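Print this page | E-mail this page

Last updated: November

Letter of acknowledgment

A letter of acknowledgment is a short piece of business correspondence confirming that something has been received. The thing received may be a document, a payment, an application, a complaint, a shipment or another letter. The acknowledgment records the fact and date of receipt and, in most cases, tells the sender what will happen next. It does not as a rule settle the matter raised by the sender. Where it does, it is usually classed as a reply.

Purpose

The letter creates a written record for both parties. The sender learns that the item arrived and can stop inquiring after it. The recipient fixes a date from which any response period is counted. In contract work the date of acknowledgment may differ from the date of delivery, and the wording of the contract decides which of the two applies.

Acknowledgment is distinct from acceptance. A company that acknowledges an order has stated that it holds the order. Whether it has agreed to fill it depends on the terms used. Writers who want to keep the two apart add a sentence such as "This letter confirms receipt only." Omitting the sentence is a common source of dispute in purchasing, where the buyer reads "Thank you for your order, which is receiving our attention" as a promise to supply.

Standard parts

The usual order is date, recipient's name and address, reference line, salutation, statement of receipt, statement of next steps, closing and signature. The reference line carries the sender's own file number where one was given. Using only the recipient's internal number is discouraged, as the sender has no means of matching it.

The statement of receipt names the item and the date on which it came in. "We received your application and two enclosures" is preferred to "We received your letter and attachments," because a missing enclosure can then be noticed at once. If an item named in the sender's letter was not enclosed, the acknowledgment says so.

Next steps are given with the name or office of the person handling the matter. A time limit is included only if the office is able to keep it.

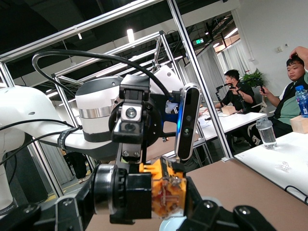
Robotic gripper with orange housing; second arm at left.

Length and tone

Most acknowledgments run to a single paragraph or to two. Style manuals for office use advise plain verbs and the active voice. Phrases such as "we beg to acknowledge" and "yours of the 9th to hand" were once routine and are now treated as obsolete. Thanks may open the letter but are left out where the item received is a complaint or legal notice, in which case a neutral statement of receipt is used.

In her handbook for the Bredesville records office, Pendo Mfaume separates the "bare" acknowledgment, which states receipt and nothing else, from the "holding" acknowledgment, which also explains a delay. She recommends the bare form for routine filings and the holding form wherever a decision will take longer than the sender was led to expect. Hamisi Massawe, writing on correspondence at the Mottram port office, rejects the division and treats any letter that explains a delay as an interim reply. The Bredesville terms are more widely followed in clerical training.

Form letters and automatic replies

Offices with a heavy intake rely on preprinted cards or stored text. The Pisgate licensing office used a printed card with blanks for the date and file number, ordered in lots of 2000 and later of 4000. The card had no space for listing enclosures, and a revised version added a ruled line for this purpose.

Electronic mail systems can issue an acknowledgment without action by staff. The Jellow correspondence package, for instance, sends one message when an item enters the queue and another when it is assigned to a clerk. The first message shows only that the system accepted the item. It is not evidence that a person has read it, and offices that depend on response periods state in their rules which message starts the count.

An automatic acknowledgment should carry a reference number and a contact address that accepts replies.

Filing

A copy is kept with the item acknowledged. Under older practice the copy was pinned behind the incoming letter; in electronic systems it is stored in the same thread or case record. If the acknowledgment was made by telephone, a dated note with the caller's name and the time of day takes the place of the copy.

See also: Cover letter; Interim reply; Receipt; Transmittal letter

Print this page | E-mail this page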